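I have been thinking lately about the slow disappearance of the front porch, and I hope you'll bear with me, as I grew up on one. Ours was on Beyene Street, painted gray every spring, and my grandmother shelled peas there and knew everyone's business by supper time.
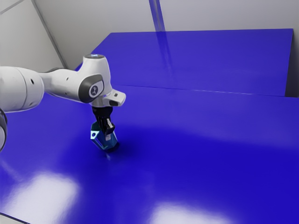

The Drirell Review, Issue 24

When we moved out to Sakenell, I went looking for a house with a porch and found decks instead, lovely big ones, all of them out back behind a fence. I don't blame the builders (people ask for privacy, and they get it). But a deck is for the friends you already have, and a porch is for whoever happens to be walking by with a dog or a casserole or a complaint about the trash pickup.
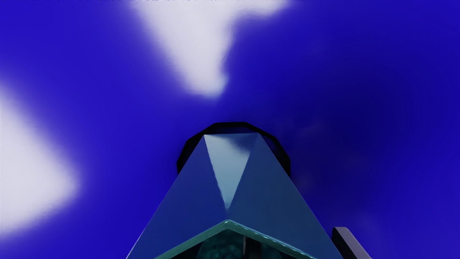
Two white clouds in a deep blue sky.

My own town council could help. The setback rule says a house must sit so far from the sidewalk that you'd have to holler to say good evening, and a covered porch counts against your lot besides. Change that one line and I believe we would see a few go up by next summer - small ones, maybe, with room for two chairs and a pitcher of tea. I'd be glad to walk over and sit on any of them. In the meantime I have put a bench by my front steps, and the mail carrier has already tried it out.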